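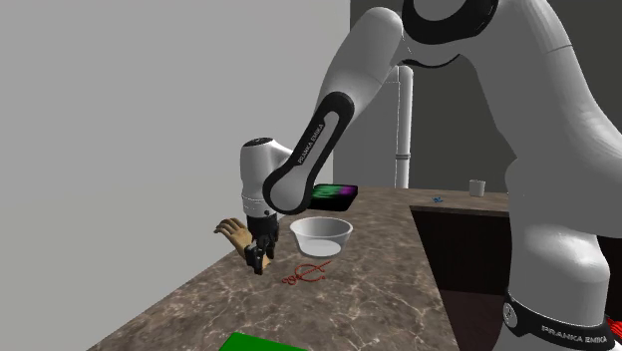
sim view, Franka arm over the counter, gripper down at the hand model

Re: [claston-build] gripper stops short / counter height

Quick one before I head out, will be at the shop later.

On 1/29/23 a list member wrote:
> Still fighting the height thing. In sim the fingers stop just over
> the counter, on the bench version they hit it. Same joint targets
> both times as far as I can tell. Is the counter in the scene file
> even the same height as ours? Also which mesh are you using for
> the hand, the one in the Stekivach folder won't load for me, it
> just hangs.
>
> And do we need all the kitchen junk in there? My laptop crawls.

Counter first. No, not the same. I built that scene back in November off the old bench, before we put the new feet on. The sim one is 17 mm lower than the real one. So yes, same targets, you'll hit. Change the counter z in the scene file and leave the arm base alone, I moved the base once instead and everything else went off with it. Took a whole evening to undo.

Fingers in the sim should end up just above the surface with the gripper pointing down, like in mine. If yours are sunk into the marble, you have the old file. Pull again.

Hand: don't use the Stekivach one, it's huge. I cut it down to 1790 faces and put it in the Ojo folder. Loads fine here. The collision shape is still just boxes so the curled fingers won't catch on anything properly. Good enough for approach tests, not for grasping. If somebody wants to do a better one please do, I'm out of patience with it.

Kitchen junk: bowl stays, I want it for the next test. Red tongs thing too. The cup and the little blue thing at the back you can delete, nothing refers to them. The black box behind the bowl is named in 3 scripts so it'll throw errors if you just remove it, comment those lines out first. Shadows off helps more than any of that on a slow machine btw.

Real arm side. Bundstead mount came loose again on the homemade one, bottom plate, all 4 bolts. Put threadlocker on this time. Please dont run it over half speed untill I've checked it. There's more than one way to snap a wrist bracket and we've only got the one spare left.

Will push the fixed height tonight if you haven't allready. Somebody bring the long hex key back, it's not in the drawer.

--
claston-build list
reply goes to the whole list, trim your quotes please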